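Gremard drug-checking service: progress report to Fundport
Jun 6, 2023

The service has now run for two full quarters since opening in January. Staffing is unchanged and Tetsuya Koyama remains the lead chemist. 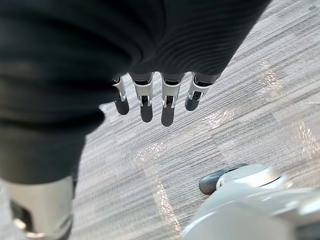
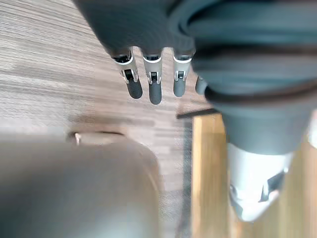 We tested 184 samples in the period. Of these, 104 contained the drug the person expected and no other active substance. Three led to a local warning, all for tablets sold as diazepam.

Outreach nights are behind plan. The second site was not ready and the lease is still unsigned. Takeshi Fukuda is dealing with the landlord.

Underspend to date is £2,393, mostly travel. We ask to carry it forward.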